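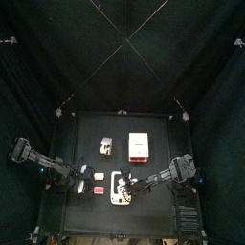 Black drapes on both sides and a dark panel to the rear, with two light-coloured lines crossing.

Forum > Premises and Equipment > Soft Furnishings
Topic: Washing of black drapes and renewal of flame retardant treatment

Lizelle Mtshali
Premises Officer, Totton
Posted 09:14

Colleagues are asked for their views on the following before the revised drapes policy goes out in October.

The present wording requires that all black drapes held by member venues be sent for cleaning every year and re-treated at the same time. Several venues have written to say that yearly cleaning does more harm than good. The cloth fades to a brownish shade along the folds, the hems shrink unevenly, and the treatment has to be paid for again on each occasion. Totton holds 31 drapes. The last bill for cleaning and re-treatment was £669, excluding carriage.

The proposed wording is: "Drapes shall be brushed or vacuumed each term and shall be sent for cleaning only where soiling cannot be removed by these means. Any drape which has been wetted shall be regarded as untreated until a new certificate has been issued."

Comments are invited on both sentences.

okoro_hall
Posted 09:52

Okoro Hall supports the first sentence without change. Our drapes have been vacuumed with a soft brush head for several years, working from the top down, and their appearance is better than that of the set which went to the cleaners.

The second sentence is too severe as drafted. A cup of tea on a hem would put the whole drape out of use until a contractor could attend. We would suggest "thoroughly wetted".

stores_gokineck
Posted 10:20

Gokineck must disagree with the previous poster. "Thoroughly" will be read differently in every building. The salts in the older treatments come out with plain water, and a tide mark on black wool serge is a fair sign that they have moved. If a hem has been soaked, the hem is untreated, and it is the hem that sits nearest the floor lamps.

Members are also reminded that the policy should separate cloth which is treated after weaving from cloth whose yarn is itself flame retardant. The second kind may be washed in accordance with its maker's instructions. The draft treats them alike and would oblige us to pay for work which the cloth does not need.

okoro_hall
Posted 10:41

The point about yarn is accepted. The point about tea is not. A small spill can be blotted and recorded in the log.

M. Forik
Posted 11:35

May I ask how venues are expected to know which kind they hold? Our labels were cut off by a previous hirer and the invoices do not say. The drapes are described in our inventory as "black, heavy".

stores_gokineck
Posted 11:58

In the absence of a label or certificate, the cloth should be treated as the first kind. A sample may be cut from the turned hem and sent for testing. Please do not hold a match to a drape while it is hanging, as was once recommended on this board.

Lizelle Mtshali
Premises Officer, Totton
Posted 14:05

Thank you for these replies. The draft will be amended in 3 places. The words "treated after weaving" will be added to the second sentence. A new line will state that unlabelled cloth is to be regarded as such. Spills will be covered by a separate line requiring an entry in the log and an inspection once the cloth is dry.

The question of storage has not been raised. Folded drapes at Totton have developed pale creases, and it is proposed to recommend rolling on card tubes of 100 mm or more.

okoro_hall
Posted 14:30

Rolling is impractical where the store is narrower than the drape. We bag ours loosely in cotton sacks and hang them the evening before use. The creases drop out overnight.

M. Forik
Posted 15:12

Ours do not. Would steaming count as wetting?

stores_gokineck
Posted 15:26

In our view, yes.

okoro_hall
Posted 15:33

In ours, no, provided the steamer is held clear of the cloth. Perhaps the Premises Officer would give a ruling on this as well.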